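# 3. Fitting the Bed Base and Mattress

Rullance bed frame, all widths. Read Section 2 before starting.
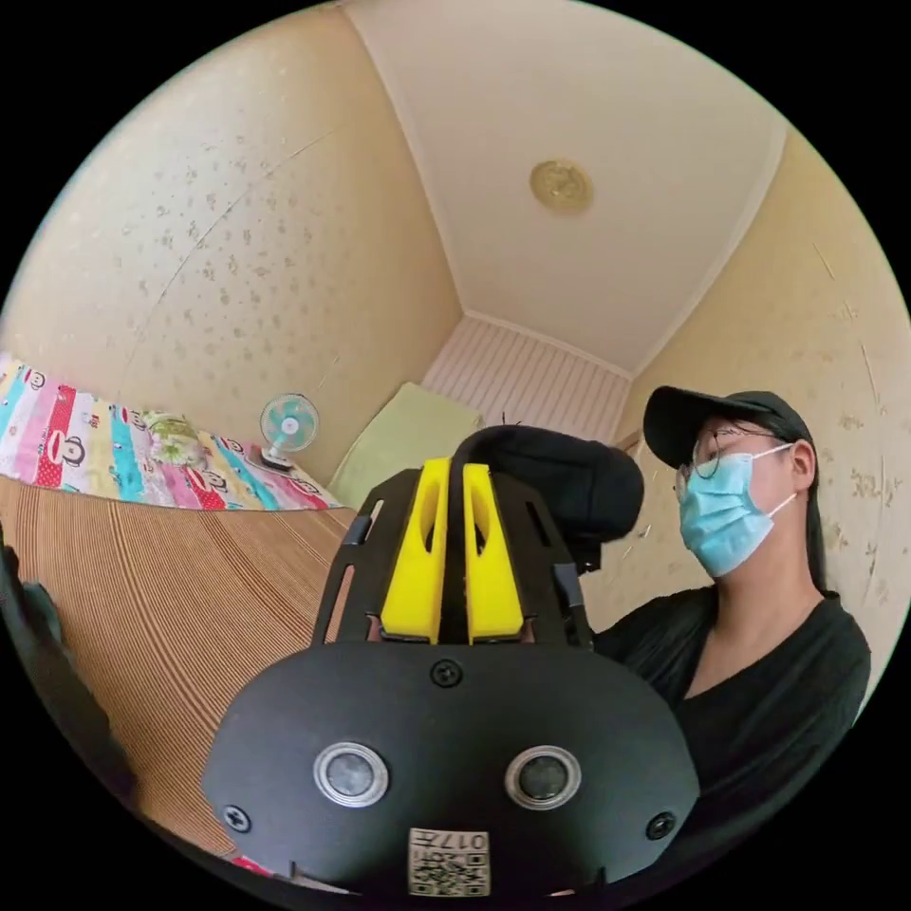 Section 3 covers fitting the slats, the mattress and the first set of bedding once the frame has been bolted together. Work from the side of the bed wherever the room allows it. A person who leans in with the head tilted down, as at the right, needs clear floor to stand on, so measure the free space at the working side before any parts are carried in. The Ekomberg headboard is fitted later, in Section 4.

## 3.1 Before you start

- Confirm that all frame bolts are tight.
- Confirm that the part number on the slat bag is 872. Part number 386 is the center rail and has its own bag.
- Clear the floor on the working side of the bed.

**Caution:** Do not stand or kneel on the side rails. They are not rated for a point load until the center rail is in place.

## 3.2 Center rail

1. Lay the center rail along the middle of the frame with the predrilled holes facing down.
2. Seat each end in its bracket.
3. Insert the screws and turn them by hand until they catch.
4. Tighten with the supplied wrench.
5. Lower the support feet until they touch the floor, then lock the collars.

**Note:** On carpet, check the feet again after one week and lower them if they no longer touch.

## 3.3 Slats

1. Unroll the slats from the head end toward the foot end. The curved side faces up.
2. Fit the first slat against the stop at the head end.
3. Pull the webbing straight. It must not fold under a slat.
4. Fasten the first and last slats to the side rails. The slats between them are held by the webbing.

If the last slat does not reach the stop, the webbing is twisted. Roll the slats back to the twist and start again from there.

## 3.4 Mattress

Two people are required for a Kermani mattress in the wide size.

1. Stand the mattress on its long edge beside the bed.
2. Lower it onto the slats and slide it toward the head end.
3. Leave an even gap at both side rails.
4. Remove the plastic wrap and let the mattress air before making the bed.

**Caution:** Do not cut the wrap with an open blade held toward the cover.

## 3.5 Bedding

Put on the Prakton mattress protector first, with the label at the foot end. Stretch the fitted sheet over opposite corners. Tuck the flat sheet at the foot end only.

Retighten all bolts after the first month of use.

Revised 2022-05-25, Mitra Azimi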